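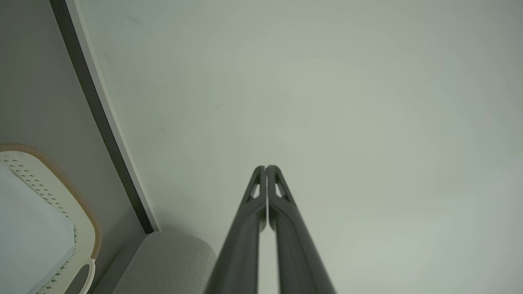
A corner of the practice lounge, with its pale walls and dark trim.

About Altach

Altach is a small school for the everyday business of keeping a home. We teach people how to sort a wash, fold a fitted sheet, look after a sofa, clear a living room floor and find somewhere sensible for everything that was on it. If that sounds like something you were supposed to pick up on your own, you're in very good company! Plenty of our learners arrive saying exactly that, and by the second morning they're comparing towel folds over a mug of tea.

We started with 2 rooms above a row of shops and an ironing board that would only stand up if you leaned on it. We still have those rooms, and we love them. One is set up as a laundry, with machines, a long folding table and a drying rack that takes up more space than anyone planned for. The other is our practice lounge, where people learn the sort of tidying that happens in between everything else: the jumper on the armrest, the blanket on the floor, the pile that has been waiting on the stairs since January.

What we teach

Our main course is called Grirketti. It's a made-up word that came out of a long afternoon of bad suggestions, and it stuck. The course runs over 28 short sessions, each one built around a single job, and you can join at any point. Some people come for the lot. Others come for the shirts and leave very happy with the shirts.

Fakir is the shorter one, all about clothes that have ended up where they shouldn't be. We look at what can go back in the wardrobe, what needs a wash and what could do with an evening on a hanger by an open window. It's a surprisingly cheerful session, mostly thanks to the stories people tell about their own bedroom chairs (everyone has one, and everyone thinks theirs is the worst).

Medik covers care and repair: loose buttons, bobbly knitwear, tea on upholstery, the mystery mark on a cuff. Bring whatever you've got. We keep a good stock of thread and we like a challenge.

The practice lounge

We wanted a room that felt like a room, so there's a grey sofa to tidy around, a red garment with a white stripe slung over it, and a white basket with a brown rim and two curved handles on the grey floor. The walls have picked up a few scuffs and smudges, as walls do. We're fond of baskets here, and this kind is a favourite: handles you can get hold of properly, and a band of little holes under the rim so the contents get some air. Light blue fabric inside, red on the sofa, and you've got the start of a very good conversation about sorting colours.

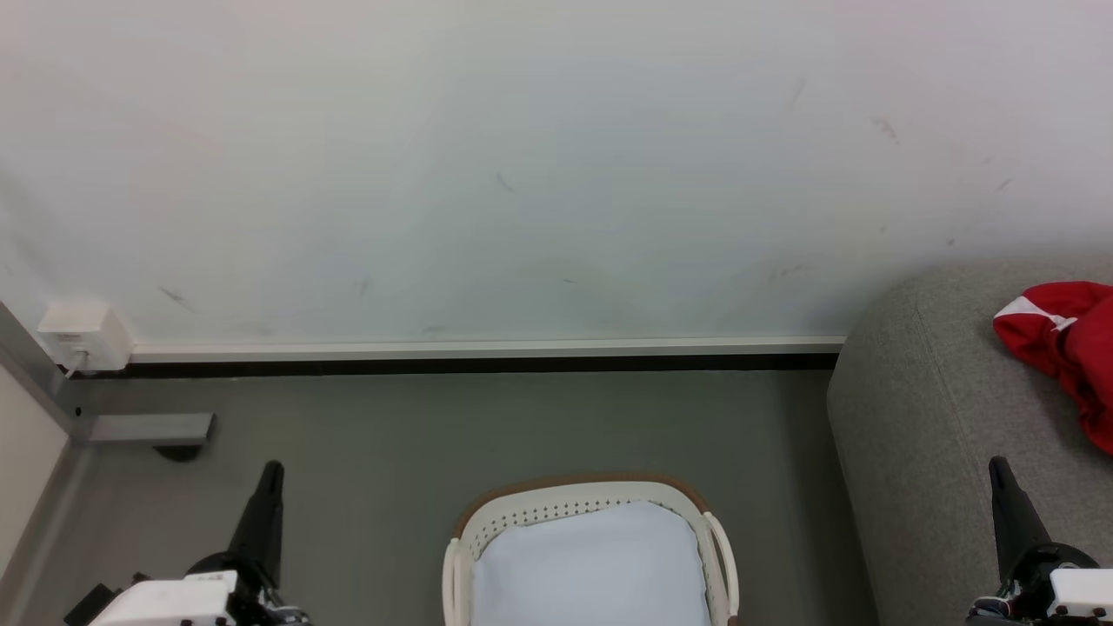 Who comes along

All sorts, and we really do mean it. We get students about to move into their first flat, new parents, people living on their own after a long time sharing, and grandparents who have been doing this for decades and fancy seeing how somebody else folds a duvet cover. Nearly 100 people have been through the door so far, and quite a few come back to help the next group with the sheets.

Groups are kept small enough to fit round the folding table. Mornings begin at ten, the kettle goes on at eleven, and you're welcome to bring your own washing. Wear something comfortable, as there's a fair bit of bending. If you'd like to look round before booking, drop in during any morning session and ask to see the lounge.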